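3.2. Superficies de apoyo

El ensayo comparó tableros de madera clara destinados a mesas de trabajo del taller Tirnis. Se registraron 18 piezas antes de cualquier tratamiento, atendiendo al dibujo de la veta y a la respuesta a la luz (figura 2).

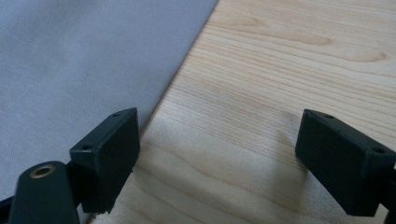 Figura 2. Tablero de madera clara junto a una superficie textil gris; veta en franjas largas y suavemente curvas.

La clasificación siguió el criterio de Abbasi, que distingue entre veta recta y veta ondulada. Ambas pueden coexistir en un mismo tablero – la banda ondulada interrumpe entonces un rayado por lo demás regular – y en tal caso la pieza se asignó al grupo mixto.
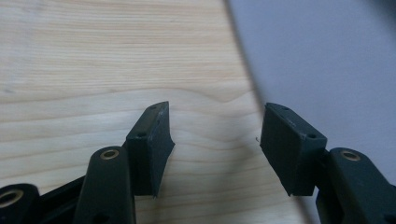
¿Por qué se excluyeron del análisis los tableros barnizados?
El barniz altera el brillo y dificulta comparar el tono natural de la madera entre piezas.

Las lecturas de tono se repitieron en enero con iluminación lateral, a 40 cm del tablero. Los valores de cada pieza se recogen en el anexo, junto con las anotaciones del segundo observador.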